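Chapter 4
What a Price Tag Leaves Out

Most people believe they can tell what a thing is worth by looking at it. Sellers count on that belief, and this chapter asks how far it should be trusted.

Take two dining tables sold in the same town. Levetti asks 3604 dollars for its table and talks a good deal about heritage. Semwal asks 300 for one of the same size and talks about value. Both words are pleasant, and neither can be checked. A shopper who pays more may be getting better lumber, or may be getting a nicer showroom. The usual textbook answer is that competition sorts this out in time. Perhaps it does – but the shopper has to decide this afternoon, and a table is not bought often enough for anyone to learn much from mistakes.

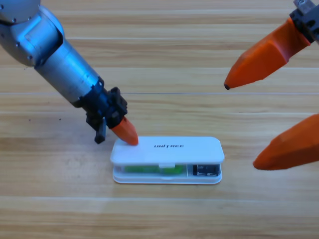
Economists call this problem hidden quality. The buyer sees the surface and the seller knows the rest, or claims to. A pale wooden top with straight grain and a thin seam between two boards looks respectable enough, yet the seam says nothing about the glue or how long it will hold. Warranties are supposed to close the gap. Read one before you agree. The Britel warranty we study in the next section covers "normal use" and never says what normal use is.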